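Home Contents Previous chapter Next chapter Glossary Index

Chapter 7
Walls and the Air in a Room
Danilo Sarmiento
Revised in October

When people speak of a healthy house, they usually speak first of the windows. In this chapter we begin with the walls. A wall is the largest surface in most rooms, and what is put on it has an influence on how the room feels, how much light reaches the corners, and how the air behaves in the wet months. The student who has finished Chapter 6 knows already how water moves through brick. Now we follow the same water to the inner side, where the people live.

7.1 A street in Plevalgate

Let us start with a case. The old workers' quarter of Plevalgate has 316 houses, built in rows, with solid brick walls and no cavity. For a long time the inner walls were covered with lime plaster and painted with limewash, which was renewed every spring. Later the owners changed to modern paints. These were easier to clean, and the colour did not come off on the clothes.

After some winters, many tenants began to complain. The paint made bubbles near the floor, and behind the wardrobes there was a black mould. The housing office asked a local builder, Gudosum, to examine the matter. The builder's first report blamed the tenants, who dried their washing indoors. The second report, made after the plaster was opened in several houses, said something different. The brick was taking water from the ground, as it had always done, but the new paint did not let this water leave.

We will return to Plevalgate three times in this chapter. Please keep the case in mind while you read about the materials.

7.2 Three words that are often confused

A finish is called waterproof if liquid water cannot pass through it. It is called vapour-open if water vapour can pass. A finish is absorbent if it can hold moisture for a time and give it back later. These are separate properties. A good lime plaster is vapour-open and absorbent, and it is not waterproof. Some modern coatings repel liquid water and are still vapour-open. Many beginners write "breathable" for all of these. In this book we avoid the word, because it does not tell the reader which property is meant.

7.3 Why so many walls are white

White was at first the colour of the lime itself. It was cheap, and a fresh coat covered the smoke of the stove. When electric light came, one could expect that people would choose darker colours, but in schools, offices and workshops the white wall remained. A white surface sends back most of the light that falls on it, so a room with a small window seems larger and needs fewer lamps.

There is also a disadvantage. White shows every mark, and for this reason the walls of public rooms are often painted more often than they need. In one school in Rasden, the corridor had so many coats that the layer had become stiff, and it came away from the plaster in large pieces.

Before you continue, look at a painted wall in a room that you use every day. Touch it low down, near the floor, and again at the height of your shoulder. Write down if you feel any difference. You will need this note for Exercise 2.

Contact the editors | © Quách Educational Press | Back to top
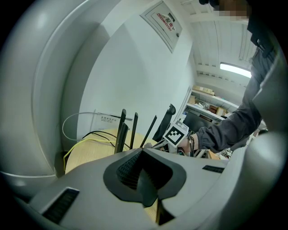

Fig. 7.1 Interior with a plain white wall.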